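Chapter 5
Moving Water Through Soil

In the previous chapter we learned how much water a soil can hold. Now we ask a different question: how fast does the water travel, and in which direction? A farmer who irrigates a field must know both. If the water goes down too quickly, the roots do not have time to take it. If it goes too slowly, the surface stays flooded and the roots lack air.

The size of the pores is the first thing to consider. Sand has large pores and water passes through them easily. Clay has more pore space in total, but each pore is very narrow, and the walls hold the water strongly.
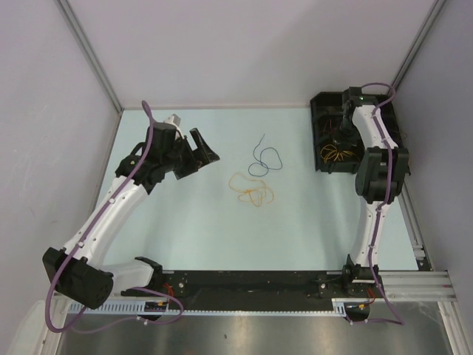 Why does water sometimes stop at the border between a fine soil and a coarse one?

The small pores of the fine soil pull on the water more strongly than the large pores below. The water enters the coarse layer only when the fine layer is almost full.

We will meet this effect again in the case of the Fosamska valley, where Stepan Prokopenko studied 37 fields during one July. In many of them a layer of gravel lay under the loam, and the farmers believed that it helped the drainage. His measurements showed the opposite. The loam above the gravel stayed wet for several days after each irrigation.

Section 5.1 presents the law of Darcy and explains each of its terms. Section 5.2 treats soils which are not saturated, and there the calculation becomes more difficult. The reader who has not yet solved the exercises on porosity should return to them first.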